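Members' Forum > Campus Affairs > Film screenings and use of halls

**Thread: Suspension of the evening screening in Clasia Hall**

**brarkex_reader** wrote:

I wish to raise the decision to withdraw permission for the student film society's screening in Clasia Hall. The booking was approved in October. The notice of withdrawal was posted at 4 p.m. on the day before the event and cited "possible disturbance" without further detail. A petition asking for the decision to be reversed has 2813 signatures. I would ask members to state their views with reference to the hall rules where possible.

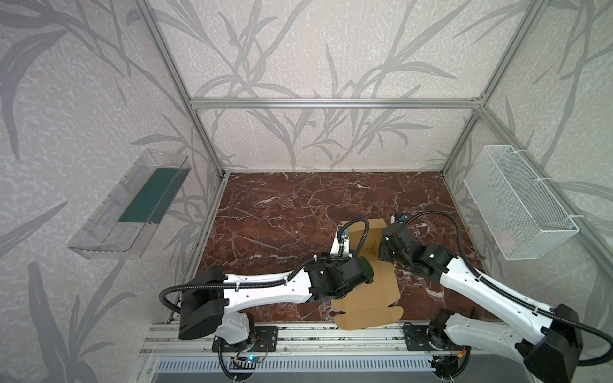

The rules allow a booking to be withdrawn for reasons of safety, and they require those reasons to be given in writing. I have read the notice twice and find no such reasons in it.

**lastolis_east** wrote:

I do not support the petition. The university has a duty to everyone on campus, including those who do not attend. When a similar film was shown at the Lastolis site, two groups met at the gate and the library had to close early. A delay of two weeks does not amount to a ban.

**quietcorridor** wrote:

With respect to the previous member, the notice does not mention a delay. It says the permission is "withdrawn." If a new date is intended, the administration should publish it.

**Geraghty_Annex_4** wrote:

Both points have merit. I would add that Clasia Hall seats 98 people, while the society's own announcement invited the whole student body, some 4000 persons. That was unwise. A ticketed event would have given the administration less ground for concern. 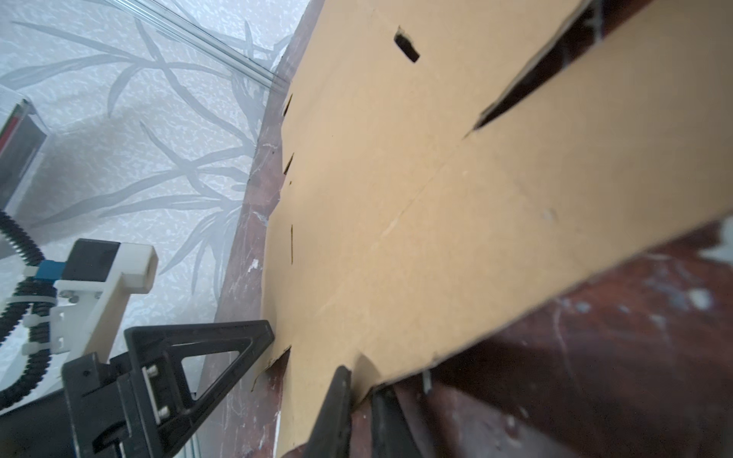 **Department of Public Affairs and Media Studies – Members' Forum**

**brarkex_reader** wrote:

I accept that the announcement was too broad. It was corrected the same evening, and the corrected version asked students to register in advance. The withdrawal came after that correction. I do not see how the first version can be used to justify it.

**lastolis_east** wrote:

The correction reached far fewer people than the first version did. Those responsible for the building must plan for the crowd that is likely to come – not only for the one that has registered. I remain of the view that caution was proper. I do agree that the reasons should be set out in writing.

**quietcorridor** wrote:

Then we agree on the main request. I propose that the petition be amended to ask for written reasons and a new date, and that the paragraph accusing the administration of political bias be removed. It is not supported by any document I have seen.

**brarkex_reader** wrote:

I cannot agree to remove that paragraph. A talk by a government speaker was held in the same hall with no ticketing at all, and members are entitled to ask why the treatment differs. I am willing to have it reworded as a question.

**Geraghty_Annex_4** wrote:

A question would be acceptable to me. Please post the revised text in this thread before it is sent, so that those who have already signed may withdraw their names if they wish.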